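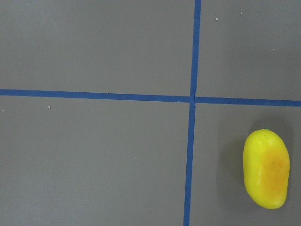

Two strips of blue tape crossing on a gray surface.

1/ The Fanico sentencing was this morning at the county courthouse in Nelcombe. I was in the room for all of it. Thread.

2/ Fanico is the cleaning contractor that pleaded guilty last May to filing false invoices with the county. It billed for night crews at public buildings on dates when no crew was sent.

3/ The county auditor pulled 2815 invoices. The prosecution says 2061 of them had at least one false line. The defense never disputed that count. It disputed who knew.

4/ The company was ordered to pay back the full overbilling plus a fine. It has 60 days to make the first payment. The judge turned down a request for a longer schedule.

5/ Yavuz Akyol, the former operations manager, got 9 months in the county jail, then probation. He pleaded guilty to one count. The other counts against him were dropped as part of the deal.

6/ Akyol spoke for maybe two minutes. He said he signed what was put in front of him and should have stopped. He did not say who put it there. The judge asked him once, and his lawyer answered for him.
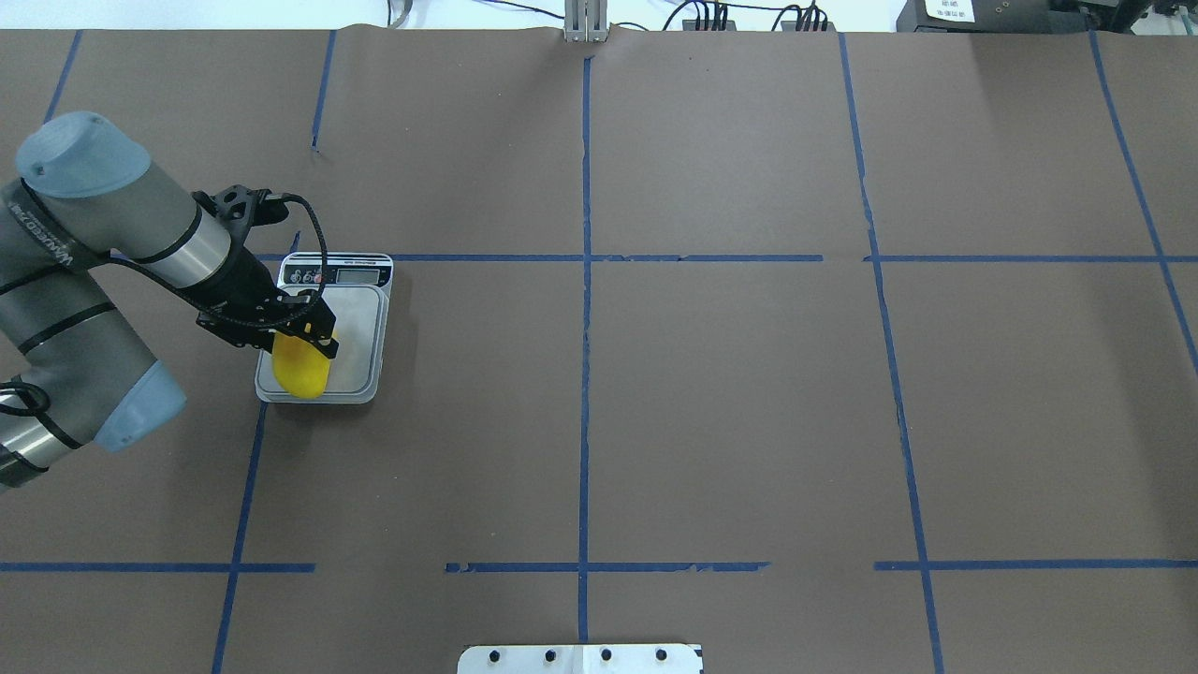

7/ That question matters for the next case. Matos, the staffing agency that supplied workers to Fanico, is still charged. Its lawyers say the time sheets it sent over were correct and were changed later.

8/ The time sheets went through billing software run by Sarar, an outside bookkeeping firm. Sarar has not been charged. It gave the county its edit logs under subpoena, and those are sealed for now.

9/ Natália Bettencourt is prosecuting both cases. Outside the courtroom I asked her if more people would be charged. She said she would not talk about an open case. I asked about the logs and got the same answer.

10/ A few people asked if the county is still using Fanico. No. The contract was canceled after the plea, and two smaller companies split the work. I have asked for those contracts and will post them when I get them.

11/ Someone also asked about the cleaners. Several told the court in writing that they were paid only for the shifts they worked. None of them is accused of anything.

12/ The plea papers and the sentencing order are public. The clerk's office has them on the second floor and charges by the page. The order is dated January 30, 2020, so ask for it by that date.

13/ Correction to 5: the probation term is three years. I left it out. Next hearing in the Matos case is a motion to unseal the logs. No date set yet.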